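Firnavura Public Library District
Member Newsletter
Wednesday, June 21, 2023

Tool Lending Service to Open at the Sandhu Branch

The Firnavura Public Library District will open a tool lending service at the Sandhu Branch this summer. The service was approved at the December meeting of the Board of Trustees following a survey in which 827 cardholders took part. Hand tools and small household tools were the most frequent request, ahead of board games and camping equipment.

The collection will open with 85 items. These include hand saws, clamps, levels, socket sets, pipe wrenches, a tile cutter, two stud finders and a range of garden tools. Gas-powered equipment, ladders taller than six feet and chain saws are excluded under the terms of the District's insurance and will not be added at a later date without a further vote.

Eligibility

Any resident aged 18 or older who holds a District card in good standing may borrow tools. Cardholders who owe more than $9 in fines or replacement charges must settle the balance before their first tool loan. Residents of neighboring townships who hold a reciprocal card may use tools inside the branch workroom but may not take them home during the first year of the service.

Before the first loan, each borrower must sign a use agreement. The agreement may be signed at the Sandhu Branch service desk on presentation of a library card and photo identification. It cannot be completed online or by telephone. Borrowers who signed an agreement during the spring registration period need not sign again.

Loan Periods and Limits

Tools are lent for seven days. A borrower may have up to four tools out at one time, and a boxed set counts as one tool. One renewal is allowed if no other cardholder has placed a hold. Tools may be reserved through the catalog in the same manner as books, and a reserved tool will be kept at the desk for two days after notice is sent.

Late charges are set at $1 per day for each tool, up to the replacement cost of the item. The most any household will be charged for a single overdue loan is $60, unless the tool is not returned. Replacement costs are printed on the tag attached to each item.

Returns must be made in person at the Sandhu Branch during open hours. Tools may not be placed in the book drop at any location, including the outdoor drop at Drernberg Road. Staff will inspect each item at the desk while the borrower is present. Items should be returned clean and with all parts. Ordinary wear is expected and will not result in a charge. Damage should be reported at the time of return so that the item can be withdrawn for repair.

The Workroom

The former periodicals room at Sandhu has been refitted as a workroom for small repairs. Work began in the spring and included new lighting, additional outlets and the removal of the fixed shelving along the north wall. The back issues formerly kept there are now held at the Trullero Branch, where they may be requested at the desk.
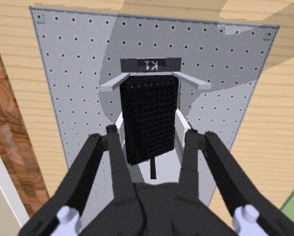

The workroom may be booked in two-hour periods on the days the branch is open. Bookings are limited to one per household each week. Children under 14 must be accompanied by an adult at all times. Painting, staining and the use of solvents are not permitted, and borrowers are asked to sweep the floor and bench before leaving.

Introductory sessions on basic tool safety will be led by Brayden Turcotte, Building Services Supervisor. Attendance is recommended for new borrowers but is not a condition of borrowing. Session dates will be posted at all branches and on the District calendar.

Donations

The District is grateful to those residents who have offered tools from their own homes. Donations of hand tools in working order will be accepted at the Sandhu service desk beginning with the opening of the service. Donated items become the property of the District and may be lent, sold or recycled at its discretion. Receipts are available on request, though staff are unable to assign a value to donated goods.

Questions regarding the service, the use agreement or accessibility in the workroom may be addressed to Kendra Friesen, Head of Circulation, at the Sandhu Branch.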